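Anyone been to the Tatarell robotics open day with kids?

Kenna Galbraith
My son is nine and robot crazy, and I'm trying to decide if the drive is worth it. Do they let you touch anything or is it all behind a rope? I'd hate to haul him 50 miles for a slideshow!

Bondarchuk
went in December, it was ok. parking is bad

Peline
We went last year and loved it! There's a talk first (skip it, sit near the door) and then you go around the tables in small groups. My favorite was the hand-held gripper, you squeeze and the two pads close on whatever's between them. My daughter got 3 turns and I had to drag her off so other kids could go. They had one of the big arms going too, but that one you just watch. Get there early, the line for the gripper table got long by lunch.

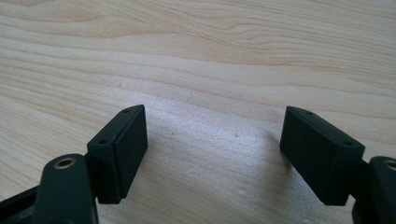 Gripper open over the wooden surface, nothing between the pads.

Oh, and bring snacks, the cafe closes at 2.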